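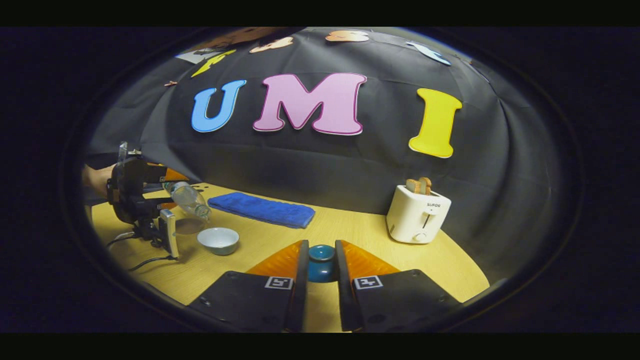 Backdrop wall and yellow table, small teal dome in the middle.

Monday, January 7, 2019

First day back and the black cloth is still up, which I count as a win. The letters are holding too. U in blue, M in pink, I in yellow, all cut by Hanne in November with the good scissors, which have been the bad scissors ever since.

The I leaned a little this morning. Hanne says it was straight when she left it. I have re-pinned it and will not be discussing it further.

Upper row of cutouts needs a decision. The yellow one might be a letter, depending on who you ask and how generous they feel. The peach ones are leftovers from the Trirnik sign. The orange-brown scrap on the left serves no purpose I can find and has outlasted two tidy-ups, so it stays.

Cloth: wrinkled. Steamed it for 8 minutes with the Idura steamer, got the steamer's own puddle and the same wrinkles in new places. Next try is weights along the bottom hem – 4 should do it, if Freya returns the ones she took for the door.

Table: wiped down. The light wood grain shows every smear of glue stick, so please cut on the mat.

To do:
Ask Freya Sugden about the weights
More pins, the short kind
Find out whose teal dome it is, or adopt it
New scissors, hidden from Hanne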